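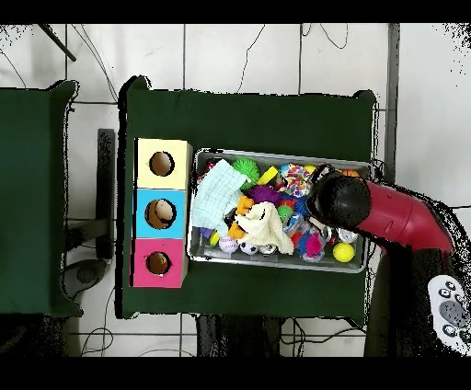

Apps > Social > Feed Readers > Arkora

Arkora for desktop and phone
By Chang-ho Oh, November

I've been using Arkora as my main way into three different social networks, and it has pretty much replaced the six tabs I used to keep pinned all day. You sign in to each account once, and everything lands in one timeline, oldest post first (yes, really oldest first!). If that bugs you, flip it in Settings under Reading Order.

My favorite part is the mute list. You type a word, pick how long you want it gone, and it disappears from every account at once. I've got 14 words in mine right now, mostly TV spoilers. Uvora has muting too, but you have to set it up separately for each account, and I gave up on the second one.

Drafts sync between the phone and the laptop, usually in a few seconds. Scheduled posts work fine, although the free plan stops you at 50 a month. I'm at nearly 45 and it's only the third week, so I'll probably end up paying.

Stuff I'd change - the search box only looks at posts you've already loaded, and the alert sound is awful. You can't swap it out yet, only turn it off.

It runs on Mac, Windows and Android. You can bring your lists over from Sketier with the import button on the Accounts page, but your bookmarks won't come along.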